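Ticket 2.000 - Handgreifer rechts: Backen öffnen verzögert, Teller bleibt hängen
Standort: Zatberg, Tischplatz Geschirr
Gemeldet von: Châu Mạch
Bearbeitung: Hubert Czarnecka
Status: in Beobachtung

Châu Mạch, 9:40 Uhr
Guten Morgen Hubert, ich hoffe, du bist gut aus dem Urlaub zurück und nicht gleich in Tickets ertrunken! Leider kommt von mir noch eins dazu. Seit gestern Nachmittag macht der rechte Handgreifer beim Absetzen Ärger: Ich lasse den Hebel los, die linke Seite geht sofort auf, die rechte bleibt einen Moment stehen und springt dann auf. Beim beidhändigen Anheben vom großen Teller ist er mir dadurch einmal schräg weggekippt und auf die Tischkante geschlagen. Kaputt ist nichts, ich habe mich nur ordentlich erschreckt. In der Aufzeichnung 333 sieht man außerdem, dass die Öffnungsweite rechts auf dem letzten Wert einfriert, während die Lage vom Markerwürfel ganz normal weiterläuft. Fehlercode im Protokoll: 202.

Neu gestartet habe ich schon, den Stecker auch einmal gezogen und wieder gesteckt. Danach war eine Weile Ruhe, dann ging es von vorn los.

Hubert Czarnecka, 10:25 Uhr
Liebe Châu, danke für die ausführliche Meldung, so macht das Suchen fast Freude. 202 heißt bei der Zolteldale-Software Zeitüberschreitung am Wegsensor, das passt also zu deinem eingefrorenen Wert. Dass die Backe auch mechanisch hängt, erklärt der Code aber nicht - ich vermute daher zwei Sachen auf einmal. Magst du mir zeigen, wie du den Teller fasst? Und nimm bitte bis auf Weiteres nichts Zerbrechliches.

Châu Mạch, 11:05 Uhr
Gerne, so greife ich ihn immer, von beiden Seiten am Rand:
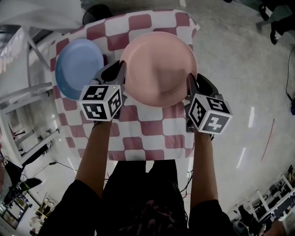
Rosa Teller zwischen beiden Greifern, Backen am linken und rechten Rand

Hubert Czarnecka, 13:50 Uhr
Am Griff selbst habe ich nichts auszusetzen. Ich war eben unten und habe den rechten Greifer aufgemacht. In der Führung saß Abrieb vom Backenpolster, schön festgebacken, und der Sensorstecker hatte Spiel. Führung gereinigt, Stecker gegen einen aus dem Arnis-Vorrat getauscht, Nullpunkt neu gesetzt. Die Öffnungsweite läuft wieder sauber mit, im Leerlauf kein 202 mehr.

Châu Mạch, 15:30 Uhr
Vielen, vielen Dank! Ich habe den ganzen Ablauf mit dem Plastikteller durchgespielt, rechts öffnet jetzt genauso flott wie links. Einmal kam es mir noch eine Spur zäh vor, das kann aber auch meine müde Hand gewesen sein.

Hubert Czarnecka, 15:45 Uhr
Dann lasse ich das Ticket lieber noch offen. Neue Polster sind bei Wróbel bestellt und sollen im November kommen. Bis dahin die Führung bitte abends kurz auspinseln, und falls 202 wieder auftaucht, gleich aufhören und mir die Nummer der Aufzeichnung hier hineinschreiben.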